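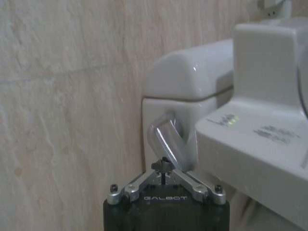 From: Veikko Lahtinen
To: Washroom cleaning practice list
Date: 6/16/26
Subject: Re: Draft 23, tool separation and touch order

Dear colleagues,

Glória Macedo wrote in March:

> Section 4 says only that tools used on the bowl
> must be kept apart from other tools. Does this
> cover the fingertips? At Bosora we clean them
> after the whole room, and the auditor accepted it.

The working group has considered the question. The answer is yes. Any part of the gripper that has held a bowl tool is treated as a bowl tool until it has been disinfected. The revised text reads as follows:

4.2 The flush lever, side panel and lid are touched before the bowl — never after it with the same gripper.

4.3 Where two arms are fitted, one is assigned to bowl tools for the full visit, and the log records which.

4.4 Fingertips are wiped for 70 seconds before the unit leaves the room.

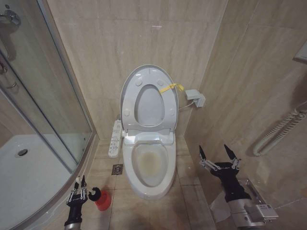
Bathroom with seat and lid raised; red cup-shaped object in the left gripper, right gripper open.

Members have also asked about markers placed on seats and lids. Clause 5.1 now requires that any tape or ribbon be listed in the room record and be removed at handover. The Trovance comments on this clause were adopted without change. 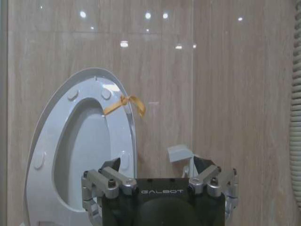 Junpei Sakai objects to 4.4 and asks that the wipe time follow the label of the disinfectant in use, as a fixed figure will be wrong for some products. His wording will go to the group with the next draft.

Further comments should cite the clause number and be sent to this list.

Veikko Lahtinen
Editor, Draft 23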